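Kitchen Notes > Cleaning > Cloth FAQ

Yellow Cloths on Stone Counters: Your Questions

Aug 3, 2020, by Ketill Briem

I get more mail about wiping cloths than about anything else I write on this site (including the time I ranted about grout for 800 words), so I've pulled the most common questions together in one spot.
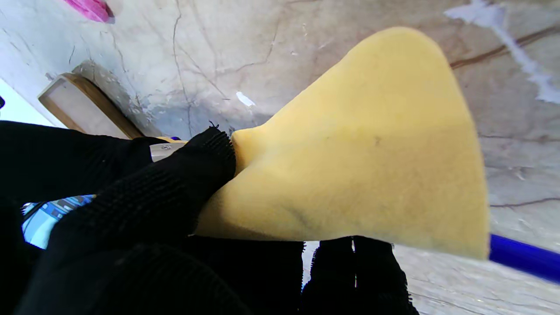
Most of you who write in have a stone counter, or something that looks like stone, and a stack of those soft, felty yellow cloths under the sink. Me too! I've used them since we moved to Zurkilstead, and I have opinions.

Why the felty kind and not a terry towel?

Mostly feel. A terry towel drags crumbs along with it and sheds little loops when it gets old. The felty ones lie flat, fold up small and reach into the corner behind the faucet without a fight. I still keep terry around for drying pots.

Can I use one brand new, right out of the pack?

Rinse it first. New ones can be stiff, and some brands let go of a little dye the first time they get wet. I had a Sollitz three-pack that turned the rinse water the color of weak lemonade, and then it was fine forever after.

How wet should it be?

Less wet than you think. I run it under the tap, wring it until it quits dripping, then wring it one more time. If you can see puddles behind your hand you're just moving water around, and on polished stone that dries into streaks you'll be chasing all afternoon.

What do you put on it?

Warm water and one drop of dish soap, that's all, then a second pass with plain water. Please don't use vinegar or lemon on marble! Acid eats the polish and leaves dull spots that no cloth on earth will fix. If you don't know whether your counter is real marble, treat it like it is.

My cloth has gray smudges and little dark spots that won't wash out. Is it ruined?

Nope. Pale yellow shows everything, and a smudge that has survived a couple of washes is usually just a stain. What I look for is smell and slime. A spotty cloth that smells like nothing stays on counter duty at my house. A sour one gets washed hot, and if it still smells afterward it goes out to the garage.

How do you wash them?

In the machine at 140 degrees with the dish towels, and no fabric softener, ever. Softener coats the fibers and then the cloth just skates over the water. I hang mine over the oven handle to dry. My sister puts hers in the dryer on low and swears nothing bad happens, but hers also come out looking like potato chips.

Do you wear gloves?

For wet work, yes, rubber ones. For buffing a dry counter I sometimes pull on thin knit gloves so I don't leave fingerprints right behind the cloth. Check the fingertips for loose threads and trim them, or you'll be picking fuzz off the stone.

What's the right way to hold it?

I fold mine in quarters and turn to a fresh side whenever one gets grubby. Bunching one end up in your fist and letting the rest trail is okay for sweeping up dry crumbs, but you end up pressing with a small hard lump and the rest just flaps.

Which brand do you buy?

Whatever's on the shelf, mostly. Prindix cloths are a bit thicker and Chatzigeorgiou ones are bigger, so I cut those in half for the bathroom. The cut edges haven't frayed on me yet.

Can I cut up an old one for something else?

Sure! Squares between stacked frying pans, a pad under a plant pot, a shoe cloth. I've got one under the wobbly leg of the kitchen table right now and it's been there longer than the chairs.

Last updated: August 2020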